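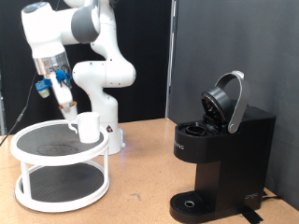

Setting Up and Maintaining a Small Coffee Station

Scope

These notes cover a single-serve pod machine, a two-tier turntable for mugs and supplies, and the surface under both. They apply to a home counter or a side table in an office. Machines with a built-in grinder are not covered. Last revised June 2021.

Choosing the location

Measure the machine twice: once with the lid closed and once with it fully raised. The second figure is the one that matters under wall cabinets. A lid that hits the cabinet before it is fully open puts load on the hinge every time a pod is changed, and the hinge is seldom sold as a separate part.

Leave 3 inches clear behind the machine for the cord and for air. On the handle side, leave enough room for a closed hand. Most lids are lifted from the front, but people pull slightly to one side, and a machine placed tight against a wall will be walked forward over a few weeks of use.

Keep the station away from the range. Grease film on the lid picks up coffee dust and sets into a brown layer that dish soap will not remove in one pass.

Surface

Cork and unfinished wood absorb coffee. If the station stands on either, put a tray under the machine that extends past the drip tray at the front. Sealed wood, laminate and stone need only a wipe, though stone should be checked for sealer once a year. Put a few drops of water on it and wait. If the stone darkens, reseal.

Do not use a folded dish towel as a permanent mat. It stays damp underneath and the machine's feet do not sit flat on it.

Turntable selection

A two-tier turntable puts mugs and pods in the footprint of one dinner plate. Check four points before buying.

Post spacing. The posts that hold up the top tier determine what can be loaded on the lower one. Take the widest container you intend to store and confirm that it passes between two posts without tilting.

Tier clearance. Measure from the lower liner to the underside of the top tier. Sugar canisters with a knob on the lid are the usual problem.

Base. The ring or foot under the turntable should not slide when the tiers are turned. Test with a full load. An empty turntable tells you very little.

Liners. Mugs on bare plastic shift as the tier turns. Textured or mesh liners stop this. Black liners hide drips and show scuffs; white liners do the reverse. Either is acceptable if the liner lifts out for washing. Glued liners trap moisture at the edge and start to peel there.

The Luston two-tier used for these notes has removable liners and has held up. The Fladov, bought at the same time, had a stiffer bearing and needed both hands to start it moving with mugs on board. It now holds paint cans in the garage, where the stiffness is an advantage.

Loading the turntable

Heavy items go on the lower tier: sugar, spare pods in a container, jars. Mugs go on the top tier, upright, with handles turned inward or along the rim. A handle that projects past the rim will strike the machine when the tier is rotated, and the chip is nearly always on the handle.

Keep the load balanced. One mug on the top tier should sit near the center. Two should sit opposite each other. An off-center load wears the bearing on one side and after a while the tier turns with a hitch.

Do not stack mugs on a turntable. Stacked mugs are stable on a shelf and unstable on anything that rotates.

Distance between turntable and machine: rotate the loaded tier through a full turn and watch the widest point. Set the turntable so that this point clears the machine by two fingers. Mark the position of the base with a small piece of masking tape underneath the rim until everyone in the household is used to it.

Mugs

Check height before adding a mug to the station. It must stand on the drip tray with room for the stream to fall without touching the rim. A tall travel mug may fit only with the drip tray removed, in which case put a saucer under it.

Straight-sided mugs splash less than wide, shallow cups. Plain white ceramic shows tannin stains soonest, and that makes it a useful indicator of how well the mugs are being washed. To remove the stain, make a paste of baking soda and water, rub with a soft cloth, rinse. Do not use steel wool. It leaves gray metal marks in the glaze that are then mistaken for more staining.

Gray marks already present can be lifted with a mild powdered cleanser and a damp sponge. Test the bottom of the mug first if it has a printed design.

Power cord

Route the cord behind the machine and down the nearest edge. It should not cross the front of the counter or pass under the turntable. Where a cord has to be held at a table edge, use a screw-on or adhesive cord clip sized for it. Tape works for a while, but the adhesive softens in a warm kitchen and leaves a residue that collects lint. To remove the residue, rub with vegetable oil, leave for a few minutes, then wash with dish soap.

Plug the machine directly into a wall outlet. Power strips are not suitable for heating appliances. If the breaker trips when the toaster is also running, the two are on the same circuit and should be used one at a time or moved apart.

Daily care

Remove the used pod as soon as it has cooled. A pod left overnight keeps the holder wet and the first cup of the next day will taste of it.

Leave the lid open for 13 minutes after the last cup of the day so the chamber can dry. Any similar interval will do; this one happens to match the dish cycle on our timer.

Empty the drip tray. Wipe the slotted grate on both sides. The underside is where the film forms.

Weekly care

1. Unplug the machine and let it cool.

2. Lift out the pod holder, if the manual says it is removable. Wash in warm water with a small amount of dish soap. Keep fingers clear of the needle that pierces the pod.

3. Brush the chamber with a dry, soft toothbrush kept for this purpose. Brush first, wipe second. Wiping dry grounds smears them into the seal.

4. Wash the drip tray and grate. Clean the slots with a wooden toothpick or a cotton swab. If the tray has a drain hole, pass the swab through it from above and rinse.

5. Wipe the lid handle. Metal handles show fingerprints and plastic ones hold oil, and both should be dried after wiping.

6. Lift the liners from the turntable, shake them over the sink, wash, and let them dry flat. Do not refit them damp.

7. Run one cycle of plain water with no pod and discard it.

Descaling

Follow the interval in the manual. In hard-water areas it may need to be shortened. The signs are a slower stream, a short cup and more noise from the pump. A descaler sold for coffee machines is preferred. We use Kinnunen powder, dissolved completely in a measuring cup before it goes into the reservoir; undissolved grains can lodge in the inlet screen.

White vinegar is often recommended and often prohibited by the manual. Check first. Where vinegar is allowed, flush with plain water until the smell is gone from the cup, then flush once more.

A station that is closed up over the winter, as in a cabin, should be drained before the first freeze and descaled before it is used again. Ours cracked a reservoir in February after one winter with water left in it.

Turntable faults

Grinding noise: usually sugar in the bearing. Turn the unit upside down, tap the base, and blow out the grains with a hand bulb. Do not use spray oil, as it binds the next sugar that falls in.

Wobble on the top tier: tighten or reseat the posts. On push-fit posts, press straight down over each post in turn. Pressing in the middle of the tier bows it and pulls the others loose.

Turntable creeps across the counter: clean the base ring and the counter under it with rubbing alcohol, provided the finish allows it. If it still moves, add thin adhesive rubber dots. The Cundale dots in the pack of 200 are more than any kitchen needs, but the leftover ones fit under cutting boards and picture corners.

Scuff on the liner: cosmetic. Rotate the liner a quarter turn when refitting so that mugs do not always stand in the same place.

Pod storage

Store pods dry, away from the steam outlet, and use the oldest first. Keep opened sleeves in a lidded container on the lower tier. Foil-topped pods dent under weight, so nothing should be set on top of them — a dented lid may not pierce cleanly, and grounds then end up in the chamber.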